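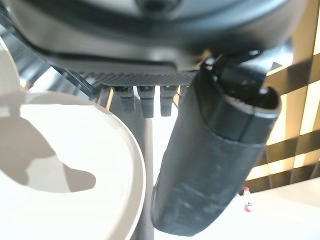 Curved gray housing with textured strip

Community Help: Tenancies and Moving

Question
I am to vacate a rented apartment at Althorpe in December. The lease requires 63 days' written notice and states that notice must be "delivered." Does an email to the managing agent, Brollport, satisfy this requirement? The agent has not replied to two messages.

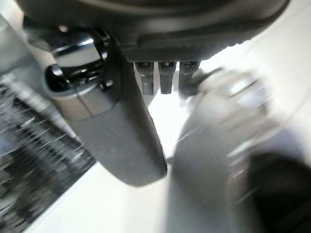 Irena Zalewska replied:
Please consult the notices clause, normally found near the end of the lease. If it names a postal address only, email may not be sufficient. I would recommend a signed letter sent by certified mail, with a copy retained. The notice period may run from the date of receipt, so allow extra days for delivery. 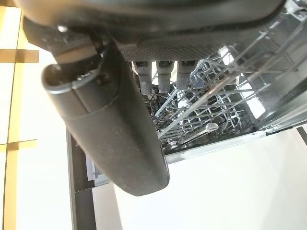 The letter should state the full address of the apartment, the date on which you will leave, and a forwarding address for the deposit. Tenants named jointly on the lease should all sign.

Second reply
Email was accepted in my case. Different agent, however. They did charge me 20 dollars for a lost mailbox key.

Reply from the original poster
Thank you. The clause names a postal address. A letter has been mailed.

Thread closed October 2024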